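Section 6. Matching the simulated kitchen cell to the real one

Applies to the Skondatdale kitchen scene, arm and parallel gripper only. Read section 5 first. If you skipped it and the arm loads upside down, go back and read it.

The Zunlow importer reports "calibration OK" when it has read the file. It does not check that the numbers in the file are any good. We have seen it pass a base pose that put the arm inside the cabinets. Treat the green message as proof that the file exists, and do the checks below by hand.

6.1 Before you start

You need the calibration sheet for the real cell, filled in with ink and signed by whoever took the measurements. A sheet copied from last time does not count. You also need a login on the Szűcs workstation with write access to the scene folder.

6.2 Setting the base

1. Open the scene and pause physics. Leave it paused until step 8.
2. Go to Robot > Base and clear the box marked "Snap to nearest surface." It comes back on after every update.
3. Type in the base position from the sheet. Units are millimeters. If the sheet says 2850 for the wall-to-wall distance and the scene says 2.85, your scene is in meters and every value you typed is wrong. Change the unit setting and type them again.
4. Enter the rotation. Do not drag the ring with the mouse. It looks close enough on screen and it never is.
5. Save under a new name. The Undo button does not cover base moves, whatever the menu suggests.

Note: The auto-align tool is left out of these steps on purpose. Sigrun Eklund ran it on a scene that was already correct and it moved the base. Gillisis support calls this "refinement." Use it if you like, but write down your values first.

6.3 Checking the gripper offset

6. Load the tool file for the fingers that are fitted now. The pads on file are 8 mm thick. Measure yours with calipers anyway, as worn pads come up short and the difference shows up as a missed grasp.
7. Set the finger clearance above the countertop to 8 mm for the first run. You can lower it later if the real cell agrees.
8. Start physics at quarter speed and send the arm to pose 21, "crock approach." Keep the pointer over Stop.
9. When it settles, orbit the view and look at the gripper from the counter side and from above. One view is not a check. From most angles a gripper in front of the utensil holder and a gripper stuck through it look the same. 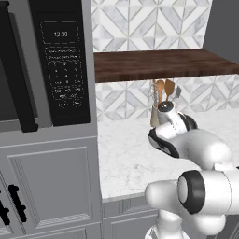
Figure 6-1. Gripper at the utensil holder, forearm coming in from the right. The two overlap in this view, so clearance cannot be read from it.

10. Turn on the contact overlay. No contacts should be listed between the fingers and the holder, or between the fingers and the countertop. If any are, go back to step 6.
11. Raise the arm straight up in small moves and watch the underside of the shelf. The tops of the wooden utensils nearly reach it, so there is little room to lift anything out of the holder without tilting it first.

CAUTION: The collision shape for the shelf is a plain box and may not match the wood you see. A clean lift in the simulator does not clear you to run the same lift on the real arm. Run it there at reduced speed with a hand on the emergency stop.

12. Send the arm home, then back to pose 21. Repeat the contact check. If the result differs between visits, the scene has a settling problem and no amount of offset tuning will fix it. See section 9.

6.4 Things that are not evidence

The microwave clock is part of the cabinet model. Do not use it to time a run. Use the simulation timer in the status bar.

Shiny arm links and good-looking marble say nothing about contact or friction. Ragnvald Rønning keeps a folder of handsome renders from runs that failed on the real cell, and will show it to anyone who asks for sign-off on the strength of a screenshot.

6.5 Sign-off

Write the scene name, tool file, pad thickness and both contact results on the sheet. A second person must repeat steps 8 through 12 from a fresh load. Send the completed sheet to Trygve Backlund. Sheets without the second set of results are returned.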